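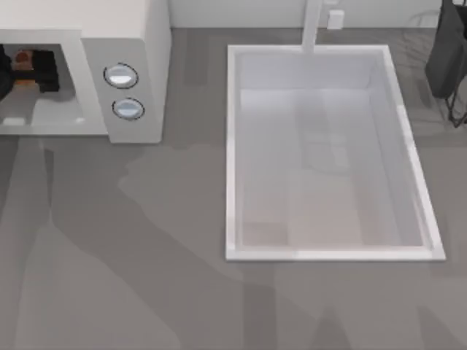
**Part 3. Putting the Hellis under your sink**

If you skipped Parts 1 and 2, fine, I would too. The short version is that you need the kit with the 3/8" fittings, a cabinet with a back wall you can screw into, and a shutoff valve on the cold side that still turns. Go try that valve now. If it's frozen solid, stop and get it replaced before you open anything in the box, and I'm serious about this one, I have mopped that floor.

I've put in a lot of these (my own kitchen, my mother's, both units at Osagie Street, most of my friends' by this point) and I wrote this section after doing three in one weekend in August, so it's the order I really work in. The leaflet in the box wants you to mount the bracket first. I don't, and you'll see where I move it to.

### 3.1 What should be in the box

- Filter head with the mounting bracket attached
- One cartridge, shrink-wrapped
- Tee adapter, chrome, with a rubber washer already sitting in it
- Two lengths of white 1/4" tubing
- Faucet adapter for your existing cold line
- Four screws
- A little bag with spare collets, the blue clips and a plug
- A date sticker

Older boxes have one long piece of tubing in place of two. Just cut it yourself.

Stuff you supply: adjustable wrench, a second wrench or good pliers, Phillips screwdriver, a bucket or dishpan, two old towels, a flashlight or headlamp, a pencil. A proper tubing cutter is eight bucks or so and worth it. Scissors crush the tube. A fresh utility knife blade is okay if you're careful and cut on a scrap of wood.

> **Note:** Leave the shrink-wrap on the cartridge until step 14. It keeps your plumber's-grease thumbprints off the end that your drinking water goes through.

### 3.2 Before you touch anything

1. Take everything out of the cabinet. Everything, yes, including the bag of bags. You'll be lying in there on your back and you want the room.

2. Look at the cold line with your flashlight. You want to see a shutoff valve on the wall or floor, with a flexible hose going up from it to the faucet. On most sinks cold is on the right as you face it, but feel the hoses with the hot running for a minute and you'll know for sure. Elango Warrier, who proofread this for me, plumbed his whole filter into the hot side and drank it like that for a week. The cartridge is ruined if you do that, by the way. It's made for cold only.

3. Check your water pressure if you can. A screw-on gauge for the hose bib is cheap. Mine reads 66 psi, and that's comfortable. If yours is over 80 you should have a pressure reducer on the house anyway, filter or no filter.

4. Take a photo of the plumbing as it is now. You'll be glad of it if you have to put it all back.

> **Caution:** If you have a garbage disposal or a dishwasher plugged in under there, switch it off at the breaker before you start. Wet hands and an outlet you can't quite see are a bad combination.

### 3.3 The tee

5. Close the cold shutoff, clockwise, hand tight. Open the faucet on cold and let it run until it stops. Leave the faucet open.

6. Put the bucket under the valve. Hold the valve body with one wrench and loosen the hose nut with the other, turning it counterclockwise as you look up from below. Hold the valve! If you only use one wrench the whole valve can twist on the pipe, and then you've got a much bigger day ahead of you.

7. About a cupful will come out of the hose. Let it drain.

8. Thread the tee onto the valve by hand. It should spin on easily for several turns. If it binds right away it's cross-threaded, so back it off and try again. Same thing for the hose, which goes on top of the tee.

9. Snug both joints with the wrench. A quarter turn past hand tight. Then put the wrench down. The washer does the sealing here and you can squash it if you keep going. No tape on these threads, either. I know, it feels wrong.

10. Make sure the little lever on the side of the tee is crosswise to the outlet (that's closed), close the faucet, and open the shutoff slowly. Wipe everything dry with a towel and run a dry square of toilet paper around each joint. Toilet paper shows a drip long before your fingers can feel one.

If it's dry, go have a coffee. If it isn't, give the wet joint another eighth of a turn and wipe it again. If it's still weeping, take it apart and look at the washer. Nine times out of ten it's sitting crooked.

### 3.4 The bracket (finally)

11. Hold the filter head up against the cabinet wall with the cartridge pushed into it, still in its wrap. Now look at the space below. You need at least two inches under the cartridge to get it back out, and people forget this one constantly. Ravinder Dufour mounted his so low that he has to unscrew the bracket every time he changes the cartridge. He won't move it. We've talked about it.

12. Mark the four holes with your pencil, take the cartridge away, and drive the screws. In particleboard, push a nail in a little way first so the screw doesn't wander. The screws in the kit are short on purpose. Don't swap them for long ones unless you know what's on the other side of that panel.

13. Check the arrow on top of the head. It points the way the water goes, in on the left and out on the right. If your plumbing makes more sense the other way round, you can turn the head around on the bracket by taking out the two small bolts on the back.

14. Unwrap the cartridge, wet the two O-rings with plain tap water, push it up into the head and turn it to the right until it clicks. One click. If you can't get the click, it isn't pushed up far enough.

### 3.5 Tubing

15. Measure from the tee to the filter inlet and add a hand's width. You want a lazy curve and no kinks. Cut it square.

16. Push the tube into the tee outlet. You'll feel it stop, and then if you push a bit harder it goes in another quarter inch or so. That second push is the one that counts! Tug on it. Slip the blue clip behind the collet.

17. Do the same at the filter inlet.

18. Second piece of tube, from the filter outlet to your dedicated filtered-water faucet. (If you're using the adapter to send everything through your existing faucet, go to Part 4 for this bit. It's fiddlier and I didn't want to cram it in.)

> **Note:** To pull a tube back out, take off the clip, press the collet flat against the fitting with a fingernail, and pull. It comes out easily when it's pressed evenly and not at all when it isn't.

### 3.6 First water

19. Open the filtered-water faucet, then turn the tee lever in line with its outlet, slowly. You'll get spitting, then gray water, then cloudy, then clear. The gray is carbon dust. The cloudy is just air.

20. Let it run for ten minutes. Use a bucket if you want to save it for the yard (my tomatoes have had plenty of it).

21. Close the faucet and do the toilet paper test again on every joint, including the two at the filter head. Check again after an hour, and again before bed. Leave a dry towel flat on the cabinet floor overnight. In the morning it'll tell you anything you missed.

22. Write the date on the sticker and put it on the head, facing you. The cartridge is good for 800 gallons. For two people that's usually a year or a little under. In my house, with a teenager and a dog who will only drink from a full bowl, it's closer to seven months.

### 3.7 If something's off

**The flow is really weak.** Check for a kink first, then see if the tee lever is all the way open. Emília Říha called me twice about this and both times it was a bottle of dish soap leaning on the tube.

**It hammers when I shut the faucet.** Clip the tubing to the cabinet wall every foot or so. That cures most of it.

**The water tastes like a swimming toy.** That's new tubing. Run a couple more gallons through and let it sit overnight.

**It drips from the bottom of the head.** Turn off the tee, drop the cartridge, and look at the O-rings for a nick or a hair. A pet hair is plenty. Rinse, reseat, click.

**I went on vacation.** More than two weeks, close the tee before you go, and run five minutes of water when you're back.

Replacement cartridges are part number 540. The 540-S is the shorter one and it does fit, but it runs out a lot sooner. Spare collets and clips are on the last page, along with the drawing for the faucet hole.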